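**Re: [prelthorpe-tenants] Bulk dishware order through Hevard -- please reply by Friday**

> Hi all, following up on last month's thread. Hevard will sell us melamine plates at $249 for the starter lot, and they say the Tridau line "outlasts stoneware three to one" and "keeps its color for life." If 14 households sign on, we could replace everything in the shared kitchen and stop buying odd plates at yard sales. I think this is an easy yes. Any objections?

A few, yes.

First, the three to one figure. Three to one in what? Years? Drops on the floor? Trips through the dishwasher? I read the Tridau sheet twice and there's no test behind that line, only the line. I'm willing to believe melamine breaks less often than stoneware. I'm less willing to believe it still looks decent after two winters of steak knives and tomato sauce. The set we had in the old kitchen went brown in the middle and smelled faintly of curry no matter what you did to it.

Second, "keeps its color for life." Whose life? The sheet also says the guarantee ends at 17 months, which seems short for a lifetime.

Third, the microwave. People in the building reheat things in that kitchen all day long, and melamine isn't meant for it. The sheet does say so, in the small type on the back. We can put up a sign. We also have a sign about the lint trap.

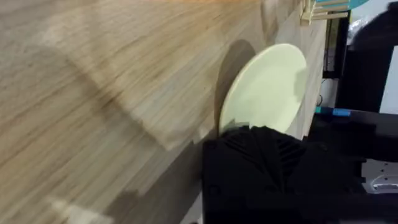
*Pale yellow-green plate, on edge on a wood tabletop.*

I'm not attached to stoneware either. It chips, it's heavy, and the last batch had a glaze that squeaked under a fork. But chipped plates can be replaced one at a time from anywhere. With Hevard you reorder by the lot, and the full lot is $655 -- the $249 price is for first orders only. That was missing from the message above and I'd like it in front of people before they say yes.

What I'd want before Friday:

- the actual test, if there is one
- a price for replacing single plates
- whether they'll take back an opened lot

If Hevard answers all that and the answers are good, fine, put me down. If they send the brochure again, I'm a no, and we can keep eating off what we have.

-- Stan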